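Progress Report: Mikemside Oral Health Outreach
Submitted to the Kuroda Fund by Colleen Carrier, program coordinator
8 July 2024

Enrollment

The program is now running at both sites, Mikemside and Skitville. Mikemside opened on schedule. Skitville opened in May, later than planned, after the county asked for a second review of our consent form. The review changed two sentences and the form is now the same at both sites. Spanish and Turkish versions are in use. Firdevs Akgül did the Turkish one and also takes calls from families who would like to talk it over before signing.

Home visits

Each family gets a first visit and a follow-up. The first covers brushing, diet and how to book a checkup. The follow-up is shorter and mostly answers questions. Visits are booked for 20 minutes, but first visits with more than one child run well past that. Amrit Fraser has started leaving a gap after them, which has helped with late arrivals but means fewer visits in a day. We would like to keep it that way through the fall.

Evening visits are the ones people ask for. We can offer them on two nights a week at Mikemside and one at Skitville. A second evening at Skitville depends on finding another hygienist willing to drive out there.

Clinic referrals

Children who need treatment are referred to the Lollolgate clinic. The wait for a first appointment there has grown, and we have asked for a block of slots to be held for the program. Raymonde Bergeron at the clinic has agreed in principle – we are waiting on the written version. Transportation remains the most common reason for a missed appointment.

Supplies and budget

Spending is on track except for printing. The second consent form meant throwing out the first run, and the reprint cost $1,000. We covered it from the travel line, which was under budget with Skitville opening late. The remaining supply balance is $2,000. Toothpaste and brushes for the fall will come out of that. 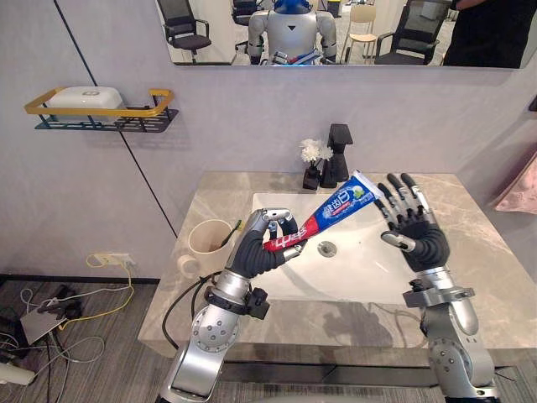
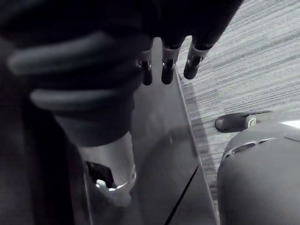
Staffing and next steps

Harpreet Arsenault joins as a part-time scheduler next month for 15 hours a week. That takes the phone work off the hygienists. Once the Lollolgate agreement is signed we will send a copy with the revised visit calendar. We also need a decision from the Fund on whether unspent travel money can be carried into next year, and would appreciate an answer before we book the fall visits.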